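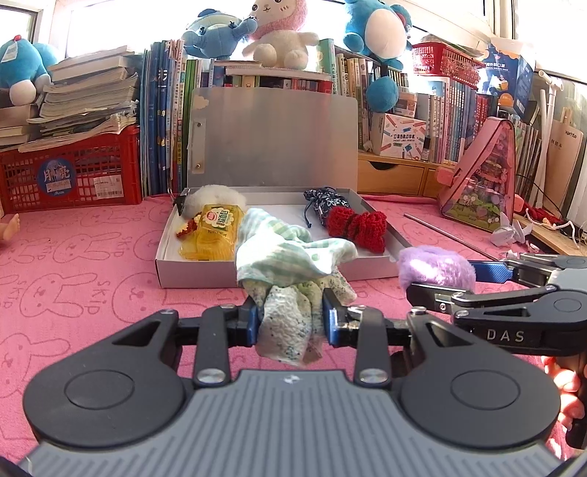
## Packing a keepsake box for a kid's small treasures

I love a keepsake box. My daughter has one for each school year, and the shallow white cardboard tray with the flat grey lid is this January's. It holds soft things, mostly. We pack at the table with the pink rabbit cloth on, and the lid stands up behind the tray so it doesn't end up on the floor.

### What goes in first

Start with the fluffiest thing you've got and push it into a back corner. For us that was the white plush. Fluffy things squash down and then spring back a bit, so they hold their corner and stop everything else from sliding around when the box gets carried up the stairs (or, in our house, run up the stairs).

Next come the pouches. A drawstring pouch is the best thing you can put in a box like this! The navy one with the white flowers lies flat when it's empty, and it will swallow hair ties, beads, a broken bracelet, whatever needs to stay together. Knitted bits like the red bow can sit right up against it.

### Scrap cloth beats tissue paper

Tissue tears, and kids pull it out. I use leftover cloth: a piece of light green gingham, or the white one with blue and green speckles. Crumple it, don't fold it. A crumpled cloth fills the odd gaps between things and you can keep poking it down until nothing rattles. Pinking shears on the cut edges will keep the fraying under control.

If a scrap is too big, cut it in half and use the other piece in the next box. Jalen Ambrose, next door, uses odd socks for the same job and they work very well.

### Snacks

Every kid wants to put a snack in. Fine by me — sealed packages only, on top, and it comes out again before the box goes away for the year. I write SNACK on the calendar for May, which is when we swap the boxes over. Last spring I forgot, and we had ants.

### Pompoms and other fluffy stuff

- Pompoms go in last. They crush under books.
- A tired one perks up if you hold it over a steaming kettle for a few seconds and roll it in your palms once it cools (grown-up job).
- Lavender ones shed on white plush. Put a cloth between them.

### The plush overflow

There are always more stuffed animals than boxes. Ours live along the top of the bookshelves, elephant and lamb and the big blue whale-ish fellow, and I think they look great up there. Dust them with a clean dry paintbrush. Anything that starts to hang over the edge is due for a turn in the box.

Workbooks are a different story. They go in the red plastic crate, and when the stack rises past the rim it gets messy very fast. Sort it before it leans! I keep the current year and anything with a drawing on it, and recycle the rest.

### Labels

Amarachi Danladi taught me to put a big round sticker on the side of a crate, never the top, and I've done it ever since. You can read the side when crates are stacked. Two languages on one sticker is lovely if your family uses two.

For the keepsake boxes I write the year in pencil under the lid.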